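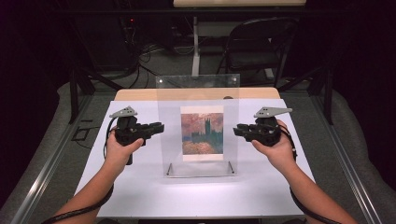
Reference > Campus Life > Public Talks > Graloso Evening Lectures

Graloso Evening Lectures

The Graloso Evening Lectures are a yearly run of free public talks at Lennox College, held in the old chemistry hall on the north side of campus. I've been going for years and I took over this entry when it was only 2 lines long, so forgive me if I ramble a bit!

The series was started by Peninah Waweru, a geography teacher who wanted people from town to feel they could walk in and sit down next to the students. Her first talk was on river names, and a printed copy is still in the college library (ask at the desk, it isn't on the open shelves).

Format

Each talk runs fifty minutes, then questions. Doors open at 6:30 p.m. and you don't need a ticket, though the hall only seats 100 and the popular nights fill up fast – I've sat on the stairs more than once. The season opens in August with a Saturday session for families, which is shorter and a lot louder.

Speakers get a fee of $500 plus train fare. They choose their own subject, and they've given us everything from bread ovens to tax law.

Notable talks

Kristóf Szénási's talk on lighthouse keepers' diaries is the one people still bring up. It drew 686 listeners, so it had to be moved to the Corko Theater across the street, and the questions went on until the lights were turned down. He came back the next season with a talk on harbor bells, which I liked even more.

Recordings

Older talks are on cassette. The newer ones can be borrowed from the library's media room.

Related entries
Corko Theater
Lennox College Library
Clollex Reading Prize
Peninah Waweru
Public lectures by town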